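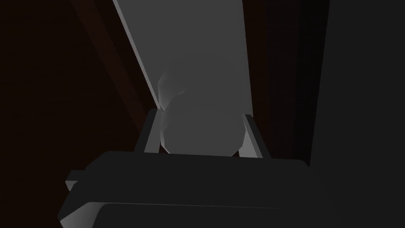 Computer rendering: a pale gray object between two gripper fingers.

Forest Road Drainage Repairs Would Lower Water Treatment Costs in Zala Basin, Report Finds

18 Nov 2022 — Repairing ditches and culverts on unpaved forest roads in the upper Zala basin would reduce the amount of fine sediment reaching the Ccori Reservoir and lower the cost of treating its water, according to a report released by the Trullero Watershed Institute.

The two-year study covered 200 miles of road, most of it built for timber hauling and now used for fire access, recreation and utility maintenance. Field crews recorded the condition of each stream crossing, the length of ditch draining to it, the slope of the road surface and the type of soil underneath. The results were combined with turbidity readings from nine monitoring stations, all of them upstream of the reservoir intake.

Sediment delivery was concentrated in a small part of the network. Road segments that drain directly into a stream produced most of the measured load, while segments that drain onto the forest floor contributed very little, even where the surface was badly rutted. The worst segments share a long, uninterrupted ditch and a steep grade close to the crossing.

"Agencies tend to rank road work by how rough the road is to drive," said Nayeli Alvarado, a hydrologist at the institute and lead author of the report. "Surface condition was a weak predictor in our data. The length of ditch connected to the stream was a much stronger one, and it can be measured from a truck in an afternoon."

The report compares two approaches to maintenance. Under the first, crossings are repaired after they fail. Under the second, connected ditches are shortened in advance by adding cross drains, and undersized culverts are replaced on a fixed schedule. The scheduled approach costs more in its early years. Over the full planning period it costs less, mainly through lower spending on coagulant, filter backwashing and sludge disposal at the treatment plant. Avoided emergency repairs account for a smaller share of the difference.

Costs were estimated with Catia, a road erosion and treatment cost model developed at the institute. Catia calculates sediment delivery for each road segment, routes it through the stream network and applies the plant's own dosing records to the resulting turbidity at the intake. The model does not include landslides or erosion following wildfire. Both would add sediment under either approach, and the authors recommend that they be studied separately.

Samran Petchrat, who directed the engineering analysis, said the order of work matters as much as the budget. "A cross drain installed in the wrong place can move the problem to the next crossing," Petchrat said. "We list the segments in sequence and give the drain spacing for each grade and soil class, so that a road crew can work from the tables directly."

The report recommends that road managers and the water utility share the cost of drainage work above the reservoir under a joint agreement. At present, road budgets pay for the repairs and the savings appear in the utility's operating account. It also recommends that turbidity monitoring continue through at least one wet season after the first repairs are complete — the existing record is too short to separate the effect of road work from normal variation in rainfall.

An appendix with the segment tables and culvert sizing data will be issued in February. The full report and a summary for road managers are available on request from the institute's publications office.

About the Trullero Watershed Institute
The Trullero Watershed Institute conducts applied research on forest hydrology, road engineering and drinking water supply. Its reports are distributed free of charge to public agencies and landowners.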